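# Le chat n'a pas besoin d'une fontaine connectée

Je nourris des chats depuis l'enfance et j'en ai aujourd'hui trois, tous adultes, tous en appartement. Depuis un an, on me demande sans arrêt si j'ai acheté une fontaine à eau. La réponse est non, et je voudrais expliquer pourquoi.

L'argument des vendeurs est connu : le chat boit peu, l'eau qui coule l'attire, donc il lui faut une pompe. Les deux premières affirmations sont souvent justes. La troisième ne découle pas des autres. Un chat qui mange de la pâtée matin et soir reçoit déjà une bonne part de son eau dans la gamelle. Pour le reste, deux ou trois bols larges, posés loin de la nourriture et loin de la litière, suffisent dans la plupart des foyers.

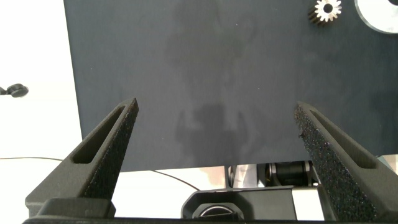 *Par Birgit Mühlbauer | 2019-06-24 | Animaux de la maison*

J'ai tout de même essayé. Une voisine m'a prêté sa Floder pendant 9 semaines. Le modèle coûte 107 euros, sans les filtres. La plus vieille de mes chattes y a bu le premier jour, puis elle est retournée à son bol en grès. Les deux autres s'en servaient un peu, surtout le soir. Je n'ai vu aucune différence dans les bacs.

En revanche, j'ai vu l'entretien. Il faut démonter la cuve, sortir la pompe, passer une petite brosse dans le conduit, rincer, remonter. Au bout de cinq jours sans nettoyage, la paroi était glissante sous le doigt. Un bol se lave en une minute avec la vaisselle. La notice recommande un filtre neuf tous les mois, et l'application envoie un rappel pour en commander. Je comprends bien l'intérêt du fabricant.

Pascual Barrientos, qui tient la boutique où j'achète mes croquettes, n'est pas d'accord avec moi. Selon lui, certains chats refusent l'eau dormante et leurs maîtres finissent par laisser couler le robinet. Pour ces animaux-là, je lui donne raison. Je l'admets aussi quand le vétérinaire demande de faire boire davantage un chat qui a des calculs ou des reins fragiles. Dans ce cas, une fontaine simple, sans application, en céramique ou en inox, me paraît un achat raisonnable.

Ce qui me gêne, c'est qu'on la présente à tous comme un équipement de base, au même titre que le bac ou le griffoir. Une jeune adoptante m'a écrit en août dernier qu'elle se sentait négligente parce qu'elle n'en avait pas les moyens. Son chat avait trois bols d'eau fraîche et allait très bien.

Je lui ai répondu de changer l'eau chaque matin et de garder son argent pour les vaccins.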